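Inicio > Captura de demostraciones > Pinzas y muñeca
Steyn, pinza con cámara de muñeca para grabar demostraciones
Ref. Steyn-4
Disponible. Envío desde Trerdale
Añadir al presupuesto Comparar Descargar ficha

Pinza de dos dedos con cámara pequeña en la muñeca, lista para grabar episodios de manipulación de mesa. Se atornilla, se enchufa, se graba. Sale de fábrica con la cámara ya alineada, no hay que tocarla (de verdad, no la toquéis).

Para quién
Laboratorios y equipos pequeños que están juntando ejemplos para entrenar una política de agarre y se han cansado de montar soportes con bridas. También para quien ya tiene brazo y solo le falta el extremo. Si buscáis una pinza industrial para carga pesada, mirad la serie Trerdale, otra página.

Qué viene en la caja
Cuerpo de pinza con motor
Dedos azules de celosía, un par montado y otro de repuesto
Cámara de muñeca con su soporte
Cable de datos y cable de alimentación, separados
Brida adaptadora
Tornillos -- vienen de sobra, se pierden siempre
Licencia de Osturley, el programa de grabación

No viene: brazo, fuente, mesa, objetos.

Datos
Apertura máxima: 85 mm
Dedos: plástico azul, estructura de celdas abiertas
Cambio de dedos: 4 tornillos por lado
Cámara: color, foco fijo, lente ancha
Sincronía: imagen y posición de los dedos con la misma marca de tiempo
Formatos de salida: vídeo más tabla de estados, o carpeta de fotogramas
Garantía: 3 años, dedos aparte (son consumible)

Sobre los dedos
Celdas huecas por la cara interior. El dedo cede un poco y se acomoda al objeto, así que con latas, vasos y cosas redondas el operador no tiene que afinar tanto la posición. Con objetos muy planos van peor: una tarjeta sobre la mesa cuesta. Hay puntas finas como accesorio, se piden aparte.
Se limpian con un paño y agua jabonosa. Nada de disolvente. Si una celda se raja, cambiad los dos dedos a la vez, con uno nuevo y otro gastado el agarre se va hacia un lado y eso queda grabado en todos los episodios.

Sobre la cámara
Va fija a la muñeca y mira hacia los dedos. Las dos puntas entran siempre en imagen, el objeto entre ellas. Foco fijo: lo que está muy pegado a la lente sale algo blando, es normal. Exposición bloqueable desde Osturley, recomendado. Con la automática, pasar por encima de una pared clara oscurece todo lo demas y luego el modelo se lía.

Cómo se graba
Abrir Osturley, crear tarea, escribir la instrucción en una frase. Corta. "Coge la lata", "mete la lata en el cubo". Una instrucción por tarea, no mezclar.
Colocar los objetos. Pulsar grabar, hacer el movimiento por teleoperación, pulsar parar. Marcar el episodio como bueno, malo o dudoso en el momento -- dejarlo para la tarde es no hacerlo.
Mover los objetos antes del siguiente. Un palmo ya vale. Cambiar también lo que hay alrededor: otro plato, el cubo al otro lado, sin cubo.
Los malos no se borran. Osturley los guarda en carpeta aparte y se pueden exportar con su etiqueta.

Conjunto de muestra
Con la licencia se descarga un conjunto de prueba de 291 episodios de mesa, grabados con esta misma pinza. Sirve para comprobar que vuestro lector de datos funciona antes de grabar nada. No sirve para entrenar algo serio, es pequeño y son pocos objetos. Cada episodio trae vídeo de muñeca, apertura de los dedos, posición del brazo e instrucción.
Uso interno y docente sin límite. Para publicarlo modificado, escribid antes.

Compatibilidad
Brazos con brida estándar: directo. Otros: preguntad por el adaptador, mandad una foto de la brida y las medidas entre agujeros. Osturley en Linux, sin problema. En Windows graba pero no exporta todavía, previsto para septiembre.

Preguntas que llegan mucho
¿Se puede añadir una segunda cámara fija? Sí, Osturley la admite y la sincroniza. No la vendemos.
¿Dedos de otro color? No de momento.
¿Hay que calibrar al cambiar los dedos? Sí, un cierre completo y una apertura completa, el programa lo pide solo.
¿Sirve sin Osturley? Sí, el protocolo va en la ficha. Soporte limitado en ese caso.
¿Alquiler? Solo con el brazo, preguntar en Trerdale.

Recambios y accesorios
Par de dedos de celosía, azul
Par de puntas finas
Soporte de cámara
Cable de datos largo
Brida adaptadora a medida (plazo mas largo)

Plazos
Con stock sale el mismo día si el pedido entra antes de las 12:00. Los recambios van en sobre, sin seguimiento salvo que lo pidáis. Devoluciones en caja original, con los dos cables.

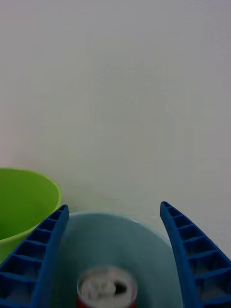

Texto y foto: equipo de producto de Prastonix

Vista de la cámara de muñeca en una tarea de mesa: lata roja entre los dedos abiertos, cubo verde lima a la izquierda, pared clara detrás. Para esta clase de tareas usamos exposición bloqueada y la instrucción más corta posible. La plantilla de tarea está en Osturley, menú Plantillas, apartado Mesa.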